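Let Them Pour Their Own Milk: Why Snack Should Not Be Served

By Canan Karaca
July 15, 2023

Most preschool programs put a lot of thought into circle time, the block area and the reading corner. Snack gets very little. It is treated as a break for the body and a cleaning problem for the adults. The crackers are counted out onto napkins before the children sit down, the milk is poured ahead of time, and the whole thing is over as quickly as the staff can manage.

I think this is a mistake. Snack and lunch are the parts of the day when three- and four-year-olds are most willing to talk, wait, pass, ask and try. If I had to give up either circle time or a well-run family-style meal, I would give up circle time.

By family-style I mean that the food is put on the table in shared dishes and the children serve themselves. They use small tongs and short spoons. They pour from small pitchers. An adult sits at the table and eats the same food. The adult does not stand behind the chairs with a damp cloth.

I taught in a classroom at Maltlow for several years before I moved into training other teachers, and we made this change in the middle of a school year. I would not recommend the middle of a school year. We started in October the next time and it went better, because the children had learned each other's names and the routines of the room but had not yet got used to being served. Still, even the badly timed version was worth doing.

The first argument for it is language. When the food is already on the napkin, there is nothing to say. A child eats, holds up the empty napkin and says "more," or says nothing and waits for an adult to notice. When the peaches are at the other end of the table, a child has to get them somehow. He has to find the words and say them to the right person, loudly enough to be heard. Then he has to wait while that person finishes with the spoon. I have heard longer sentences over a dish of peaches than I ever heard during the weather chart.

The second argument is about self-control, and here I disagree with some of my colleagues. They say young children will take too much. Some of them will, at first. One boy in my room took nearly all the pasta on the first day, and the two children after him looked into the dish and then looked at me. I said, "There isn't much left. What should we do?" He put some back. It was messy and not very sanitary, and after that we made a rule that food goes from the dish to the plate and does not come back. The next day he took one spoonful and looked around the table before he took a second. I could have told him to share fifty times without teaching him as much.

The third argument is about eating itself. Children who decide how much to take are practicing noticing whether they are hungry. Adults who fill the plate and then say "two more bites" are asking a child to ignore that. I know why people say it. Parents want to hear that their child ate, and teachers want to be able to tell them so. But a child who takes a small amount, finishes it and goes back for another small amount has made several decisions in ten minutes. A child who is told to finish has made none. 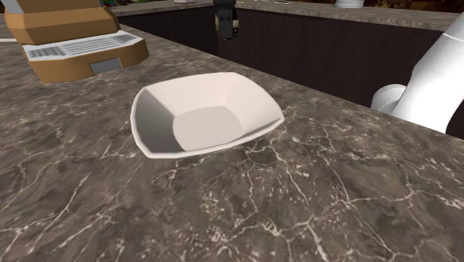 There are real objections. The most common one is time. A self-served snack takes longer, and in the first weeks it takes much longer. In a full-day program this can be absorbed by starting earlier or by letting children come to the table in smaller groups. In a half-day program it is harder. If you have two and a half hours with the children, an extra fifteen minutes at the table has to come from somewhere. I would take it from the group lesson. I understand that many directors would not.

The second objection is the mess. There will be spills. Fill the pitchers a third of the way and a spill is a small one. Keep a sponge where the children can reach it and teach them how to squeeze it out, which takes a separate lesson and several repeats. What matters most is how the adults act when something tips over. If a teacher sighs and hurries over, the child learns that spilling is a serious event and that grown-ups fix it. If she says "the sponge is on the shelf," the child goes and gets the sponge.

The third objection is hygiene, and it should be taken seriously. Children touch things. They lick the serving spoon. A shared dish needs an adult at the table who is paying attention, and there should be a spare set of utensils nearby so that a licked spoon can be replaced without a speech. Hand washing has to come right before sitting down, not ten minutes before. Children with allergies need their own arrangement, agreed on with the family in advance, and no idea about independence should be allowed to get in the way of it. Every program also has licensing rules, and a director should read those before buying a single pitcher.

The fourth objection is money. I hear this less often than I expected to, but it comes up. When I helped the center at Apaza change over, they spent $610 on small dishes, pitchers, tongs and spoons for 105 children. That is less than $6 a child for things that will last for years. They had spent more than that on a set of posters about feelings. I am not against posters, but I know which purchase the children use every day.

There is one objection I have less patience for, which is that it does not look like learning. I have sat in meetings where a parent asked what the children had done that morning, and the teacher skipped over forty minutes of meals and went straight to the letter of the week. If teachers leave meals out of their own account of the day, parents will too. A child who has learned to tilt a pitcher slowly, watch the level rise and stop in time has used both hands, her eyes and a good deal of judgment. A child who works out that there are not enough apple slices for everyone to have three has done some mathematics. Write it down and tell the parents.

The size of the equipment matters more than its looks. A lot of programs try this with adult serving spoons and a full-size jug, watch it fail and decide that the children are not ready. A four-year-old cannot manage a heavy jug. I would have trouble myself with one that was half my height. Serving dishes should be wide and stable, and light enough for a child to pass to the next child with two hands. Tongs should be tried out by an adult using only two fingers. If they are stiff for two fingers they are too stiff for a small hand.

I would also let the children practice away from the table first. Put out a tray with dried beans and a scoop, or a small pitcher of water and two cups, and leave it on a shelf where they can choose it. Some children will go back to it every morning for a week. By the time they have to pour real milk in front of their friends, they have done it before when no one was watching.

The hardest part of all this is the adults. At Wutent, where I ran a workshop last fall, the teachers had the right dishes and a good schedule, and they still reached across the table and did the serving. They did not notice they were doing it. One of them asked me to tap the table each time her hand went toward a spoon, and I tapped a lot. These were kind, experienced people. They had been praised their whole careers for being quick and helpful, and sitting still while a child chased a grape with a pair of tongs felt like neglect to them.

I don't think there is an easy answer to that. It helps to give the adult a plate. A teacher who is eating has something to do with her hands, and the children copy how she takes a little, passes the dish and says thank you. Some programs do not allow staff to eat with the children, for budget reasons or out of habit. If it is a question of budget, I would fight for it. The food for one adult at a table of 6 costs very little.

It also helps to begin with one food. Do not change the whole meal at once. Let the children serve themselves crackers for two weeks and keep pouring the milk for them. Then add fruit, and after that the pitcher. Leave soup for the spring, or leave it out altogether. We never did get soup to work.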